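Gundwood Puts a Plain White Dish Back on the Table

2 min read

Givton, 03/06/2024 — Gundwood, the tableware maker that has spent most of its life persuading people to buy bowls with ducks on them, today announced Stidetti, a line of white dishes with nothing on them at all.

The line has 29 pieces, from a dish for olives to a serving bowl that will take a whole salad and most of the arguments about who made it. All are white, all are glossy, and all stack. The company admits this took four years.

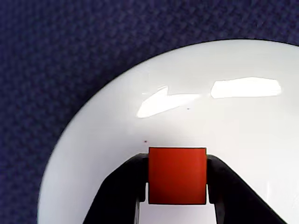
By the Gundwood press desk, Givton

White glaze on dark blue cloth is a look that does most of the work for the cook. Gundwood suggests a navy cloth with a bit of texture to it, and will sell you one if you don't have one. It also suggests leaving the rim alone. Sauce painted around the edge in little dots has had a good run.

Customers who tried early pieces in April asked for a deeper bowl and a lid. They got the deeper bowl. The lid is being discussed — at length — and may appear next year.

The first run is limited to 600 sets, sold through the Steyn home stores and the Gundwood factory shop. Each set comes with a two-year promise against chips, provided the chip was not the result of an experiment.

The duck bowls remain on sale. Gundwood would like it known that the ducks are doing fine.

Stores and press can ask for samples through the Gundwood office in Givton. Samples should be returned washed.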